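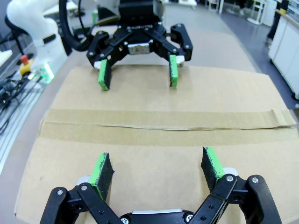

Business > Equipment > Interviews

Buying the second arm first

December 20, 2020
By the equipment desk

Breltia packs spare parts for small shops and has spent most of the year deciding what to spend on robots. Its operations manager agreed to talk about the budget, provided we left names out.

The first plan, drawn up in September, was for one arm. "We priced a single arm and a gripper, and then we looked at what we wanted it to do," the manager says. "Boxes need handling from both sides. So the quote became two arms, two grippers and a bench."

Two suppliers were asked, Smits and Ustitz. Breltia chose Smits on delivery time — 18 weeks against 30 — and kept the Ustitz quote on file for the next round.

The arms were the easy part to cost. Fingertip pads, cables and spare screws had no line in the first budget at all. "I now put 500 pounds a quarter against pads and small parts. If we don't spend it, fine."

Cardboard was another matter. The company buys flat boxes in several grades, and the manager wants trials on the ones already in stock before any money goes on better board. "Tape lifts, flaps crease. I'd sooner know that now than after we've signed for more."

Staff time is budgeted too, at 4 hours a week for each person being trained. The project, known in the building as Eneo, has no date yet for regular packing work. A decision on a second bench will wait until the trials are written up.

"I would ask for the service contract price on day one," the manager says. "We asked last, and it changed the total."

Contact us | © 2020 | Back to top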